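4.2 Working rules for hands over a moving line

I should say up front that the rules in this section didn't come out of a standards document. We read the standards, of course (and we cite the ones we lean on in Section 2), but most of them are written for fenced cells and simple grippers, and what we had at the Montoya site was a pair of arms with one multi-fingered hand, a belt, and a lot of arguments about cables. So what follows is the house practice we ended up with after 2000 logged picks, and I'll try to be straight about which bits are well supported and which are just me being nervous.

The first rule is about approach. The hand comes in over the near rail, never from the end of the belt, and it stops at a hover pose before any finger closes. We call this the Pomine hover, after the planner we use, and its whole point is to give the controller a place where it's allowed to say no. If the part estimate has drifted by more than 7 mm between the start of the reach and the hover, the arm backs out and tries again. I fought this rule for weeks! It felt slow, and it is slow: the pause costs us 110 ms per pick. But the retry log is a lot easier to read with a fixed decision point in it, and I've stopped complaining.

The second rule covers the thumb. On a square part with a big round hole, the fingertips tend to find the outer edge without much trouble, while the thumb is the one that wanders into the hole if you let the grasp planner do whatever it likes. We require the planned thumb contact to sit on an outer side of the block, and any plan that puts it inside the opening is thrown away before motion starts. Figure 4 has the kind of pose I mean, with the thumb reaching toward the left edge of the part.

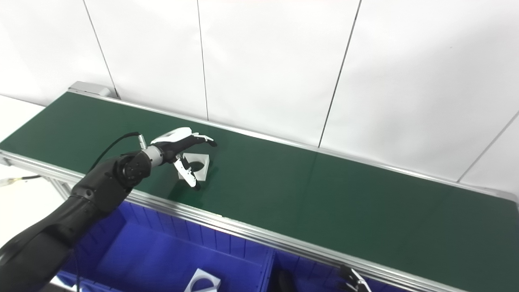 Figure 4. Hand over a white square part on the green belt, fingertips above the upper edge. A matching part lies in the blue bin below the near rail.

4.3 Cables, bins and the second arm

Cable routing gets half a line in most of the guidance I've read, and I think it deserves a page. Our rule is that any cable outside the arm has to be routed along the top, with enough slack to arc through the full wrist range, and the connector has to be checked by eye at the start of every shift and again after 500 picks. The Urkineck checklist (Appendix B) has a box for it. Please don't merge that box with the general "inspect arm" box, which we tried in February and regretted.

Bins go under the near rail, side by side, and they stay there for the whole run. Moving a bin counts as a change to the cell, so it means pausing both arms and reloading the collision model. Yes, even for a small nudge. Parts are allowed to land in a bin at any angle, and we don't ask the hand to straighten them, though a later user with a vision system downstream might well want to.

The two arms share the near side of the belt, and here we borrowed an idea from the Trunudside trials: only one arm may hold the permit for the space above the rails. The other can wait low, at the near edge, with its own motion locked until the permit is handed over. It's a blunt rule and it wastes time on parts that are far apart. I'd still keep it until someone shows me a shared-space planner whose failures I can explain to the person standing next to the stop button.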